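Visita a la planta de extrusión de Allano en Gallstead

La jornada de puertas abiertas comenzó en la nave de prensas, con un grupo de 25 visitantes. Allano trabaja aquí con 2 líneas de extrusión; la mayor, alimentada desde el almacén de Flakcombe, procesa casi 3.000 kg de tocho por turno.

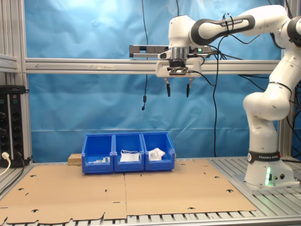 El perfil ranurado es el producto más vendido de la casa y ocupó la mayor parte del recorrido. La matriz se precalienta en horno aparte y se revisa tras cada cambio de aleación. Una plataforma de aluminio con ranuras, como la que sostiene el brazo blanco de Franka Emika, exige sobre todo planitud - la tolerancia de sección se controla con más facilidad.

El estirado se hace en frío, con 30 minutos de espera previa. De la sierra Minhas solo vimos el cambio de disco. El anodizado quedó fuera de la visita.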